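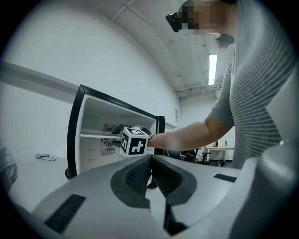

How a Mini Fridge Keeps Food Cold

Last updated: September

A mini fridge is a small refrigerator. It can stand on the floor of a bedroom or an office, and many are so low that a grown-up has to bend over to reach the shelf. The inside is often white plastic, because white plastic is easy to wipe and makes it easier to see what is in there.

Where does the cold come from?

A fridge does not make cold. It moves heat. When you put a warm drink inside, the heat in the drink spreads into the air around it. The fridge picks up that heat and lets it out into the room. If you hold your hand near the back or side of a fridge that is running, you may feel warm air.

In many fridges, the heat is carried by a special fluid inside thin pipes. The fluid turns into a gas inside the fridge and soaks up heat as it does. A pump called a compressor squeezes the gas, which makes it hot. The hot gas gives its heat to the room, turns back into a liquid, and goes around again. The humming sound you hear is the compressor working.

Why shut the door?

Cold air is heavier than warm air. When the door is open, cold air slides out near the bottom and warm air from the room comes in at the top. Then the fridge has to run longer to get cold again. Decide what you want first, then open the door, take it out, and close the door until it seals. Most doors have a soft rubber strip around the edge to keep the warm air out.

How cold should it be?

A fridge for food should be at 4 degrees Celsius or a little lower. That is just under 40 degrees Fahrenheit. Germs grow slowly at that temperature, but they do not stop - so food in the fridge still goes bad in the end.

Try it

Fill 2 cups that are the same size with the same amount of tap water. Put one on the fridge shelf and leave one on a table. After an hour, dip a clean finger in each cup. Which one is colder? Look at the outside of the cold cup too. After a few minutes in a warm room it may have tiny drops on it. The drops come from water in the air.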